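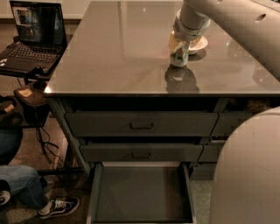 引き出し付き作業台の上で紙コップをつかむロボットアーム

ロボット導入計画(ロボットどうにゅうけいかく)とは、研究室、学校、事業所などがロボットを購入または賃借する際に、用途、予算、設置場所、周辺設備、保守をあらかじめ定める作業、およびその結果をまとめた文書をいう。本項では、主に人と同じ部屋で使われるアーム付きロボットの導入について述べる。

概要
導入計画は通常、作業内容の決定から始まる。扱う物の大きさと重さ、作業面の高さ、引き出しや扉の開閉を含むかどうかによって、必要なアームの到達範囲と可搬重量が決まる。食器や紙コップのような軽い物を扱う場合、可搬重量よりもグリッパーの開き幅と把持力の調整範囲が選定の条件となることが多い。
機種の比較は作業内容が固まった後に行う。先に機種を決めた場合、後から作業台やグリッパーを買い替える例がみられる。

予算の構成
費用は本体費、周辺設備費、設置費、維持費に分けて計上する。本体費にはアーム、移動台車、制御装置が含まれる。グリッパーは別売りの場合があり、見積書で確認を要する。
周辺設備費には作業台、操作用の計算機、配線材、試験用の物品が含まれる。ブリルサイド工科研究所(Brillside)の計画書では、周辺設備費を本体費の20%とし、維持費は初年度から別枠で計上した。計画書をまとめたレベッカ・テスタは、試験用の紙コップや皿を消耗品として扱い、備品の台帳から外している。
維持費は保守契約、交換部品、ソフトウェアの更新料からなる。グリッパーの指先は摩耗が早いため、予備を本体と同時に発注することが多い。

設置場所と作業台
床面については、耐荷重、段差、床材の切り替わる位置を調べる。カーペットと硬い床が混在する部屋では、台車の走行試験を両方の床で行う。通路幅は、引き出しを全開にした状態で測る。
作業台の天板は、汚れにくさから光沢仕上げが選ばれることがある。ただし光沢面は照明や物の像を映すため、カメラで物体を認識する用途では誤検出の原因となりうる。艶消しの天板を指定するか、照明の位置を変える費用を見込む。引き出しを操作対象とする場合は、取っ手の形状がグリッパーの指に合うかを購入前に確かめる。
操作者の席と計算機の置き場所も図面に記入する。配線は走行範囲を避けて通し、床に置く場合はケーブルカバーを用いる。

調達の手順
一般的な手順は、要求仕様の作成、見積依頼、実演の確認、発注、受入検査の順である。見積は複数の業者から取り、納入場所までの運搬費と初期設定費を含むかどうかをそろえて比較する。
2020年8月12日(水曜日)付のブリルサイドの内部資料では、販売業者フナール(Funar)とジキックス(Zikix)の2社が比較された。納期はフナールが30日短かったが、保守契約に含まれる定期点検は年4回のジキックスが多く、後者が選ばれた。選定を担当したザン・クーは、停止期間中の代替機の有無を評価項目に加えている。

購入と賃借
使用期間が短い場合や、用途が定まっていない場合には賃借が選ばれる。賃借では改造が制限されることがあり、グリッパーの交換やセンサーの追加が認められるかを契約前に確認する。購入の場合は、減価償却と廃棄時の費用を計画に含める。

関連項目
産業用ロボット
移動マニピュレーター
エンドエフェクタ
設備投資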